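Patching a ragged ceiling hole (and getting the marks off the table under it)

Posted 23/09/2020 in Repairs

Quick write-up, been promising this one since April. Small hole in a white ceiling, rough tan stuff showing, rust-colored streaks close by. White worktable in the same room with scratches on it. Did both jobs over a few evenings. Most of that is drying time so don't be scared off.

This is for a fixed ceiling. If yours is the drop-in kind where the panels just sit in the grid, stop reading, lift the bad one out, put a new one in. Done.

What you need

Drywall saw or a sharp utility knife
Setting-type filler (I used Prenska, the slow one. The fast one goes off in the tub while you're still climbing the ladder)
Mesh tape, Namimar or whatever's on the shelf
Scrap of board, same thickness as your ceiling
Two thin strips of wood for backing
Drywall screws
6 inch knife and a wide one
Fine sanding sponge
Stain-blocking primer, small can
Flat white ceiling paint
Goggles, mask, drop cloth
Melamine sponge, dish soap, baking soda for the table

Came to 47 dollars, paint not included, already had some.

Before you touch it

Old building? Get a piece of that ceiling tested before you cut or sand anything. Some old ceiling materials have asbestos in them and you can't tell by looking. Don't pick at it while you wait. I sent mine off and sat on my hands for 13 days. Came back clean, fine, go ahead.

Then find out if it's wet. Press next to the hole, gloved finger. Soft or cold means water, and a patch over a leak is a patch you do twice. Orange or brown marks near a hole can be rust, can be an old drip, can be somebody dragging a dirty tool along the ceiling. Pencil a line round the marks, put the date next to it, check after the next good rain. Bigger? Call someone. Same? Carry on.

Turn the power off to any light on that ceiling. Look in the hole with a flashlight. Wires, pipes, anything you'd rather not saw through.

Clear the table or move it. Mine's too heavy to move so it got two layers of drop cloth, which wasn't enough. 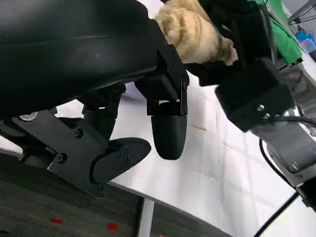
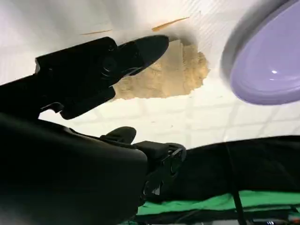 First one's the white tabletop with the faint brownish scratches, second is the ceiling with the hole and the orange streaks above it.

Step 1. Cut it back

Ragged edges don't hold filler. Draw a square around the hole with a bit of sound ceiling on all sides, score it with the knife first so the face doesn't tear, then saw just inside the line. Small strokes. Hold a dustpan under with the other hand.

Crumbly tan material comes down in lumps and then keeps coming down. Let it. Anything loose now is going to be loose under your patch later. If it's insulation, leave what's sitting above the board where it is, only take what hangs into the opening. If you hit a layer of board or paper backing that's still firm, leave that alone too.

Vacuum the edges. Not brush. Brushing just moves it into your eyes.

Step 2. Backing

Cut both wood strips longer than the hole. Feed one up through, hold it across the opening, screw through the ceiling into it from each side. Same with the other one. They should feel solid when you pull down on them. If a strip spins, add a second screw.

Trick for holding the strip while you reach for the drill: put a long screw halfway into the middle of it first and use that as a handle. Back it out after.

Step 3. The patch

Measure the square, cut the scrap a hair smaller. You want it to go in without pushing. Screw it to the strips, heads just below the surface, don't break through the paper. If it stands proud of the ceiling take it down and shave it, do not tell yourself the filler will hide it. It won't. Ask me how I know.

Step 4. Tape and fill

Mesh tape over all four seams. Press flat.

Mix the filler to about the feel of thick yogurt. Small batch! Smaller than you think. First coat with the 6 inch knife, push it through the mesh into the gap, scrape off the extra. It'll look bad. Leave it overnight.

Knock off the ridges with the knife edge in the morning. Second coat with the wide knife, go out past the first coat on every side. Overnight again. Third coat wider still and very thin, nearly nothing.

If your ceiling has those faint panel lines in it like mine, decide now if you want the line to carry on through the patch. I pressed it back in with the edge of a ruler while the third coat was still soft. Two tries. From the floor you don't see the join. From the ladder you do, oh well.

Step 5. Sand

Fine sponge, light hand, mask on. Shine a flashlight along the ceiling from the side, low angle, every bump throws a shadow. Stop as soon as it feels smooth. I oversanded one corner and hit tape and had to go back to the third coat there.

Wipe with a damp cloth. Let dry.

Step 6. The orange streaks

Try washing first. Warm water, drop of dish soap, cloth wrung out almost dry. Dab. If it smears, quit, you're spreading it.

Whatever's left gets stain blocker. Not ordinary primer, an orange mark will come right back through normal ceiling paint, sometimes the same day. Cover the streaks, the small specks too if you have any, then the whole patch. Go a little past the edges. Open a window, the stuff stinks.

Read the can for drying time and then give it longer.

Step 7. Paint

Two coats flat white, small roller. Feather the edge out by rolling lighter as you go away from the patch. White is not white by the way, the new bit may look brighter than the old ceiling and then you're painting the whole thing. I went one panel line out in each direction and stopped there. Good enough for a workroom.

The table

Do this last, sanding dust gets everywhere and you'll be wiping it anyway.

Vacuum first, soft brush head. Grit under a wet cloth makes new scratches. Then soapy water, then dry it, then look at it from a low angle so the ceiling lights reflect in it. What you thought were scratches might be marks sitting on top of the surface, other stuff having rubbed off.

Run a fingernail across. Nail doesn't catch, it's a mark. Damp melamine sponge, almost no pressure, little circles. Check every few rubs. These sponges are a very fine abrasive and they'll dull a shiny top if you lean on them.

Still brownish? Baking soda and water, thick paste, leave it on for a bit, wipe off with a soft cloth. Test under the edge of the table first.

Nail does catch, then it's a real scratch and cleaning only gets the dirt out of it. That alone helps more than you'd expect. A white scratch filler stick does the rest, wipe it across the scratch, scrape level with an old plastic card, buff. Don't sand a white top. You'll go through the surface and then there's a brown spot forever.

Dried filler drips on the table: wet rag over them, wait, they soften. Plastic scraper, no metal. I had plenty thanks to my drop cloth that moved.

If things go wrong

Crack along the seam after a week or so: the board is moving. Another screw into the backing, retape, two thin coats.

Bubble in the tape: cut it out, fill, dont try to press it back.

Stain shows again: second coat of blocker, let it cure right through. Shows a third time, it's wet up there. See above.

Patch looks shiny: you used wall paint. Flat over it.

Will add measurements for the backing strips when I find the bit of paper I wrote them on.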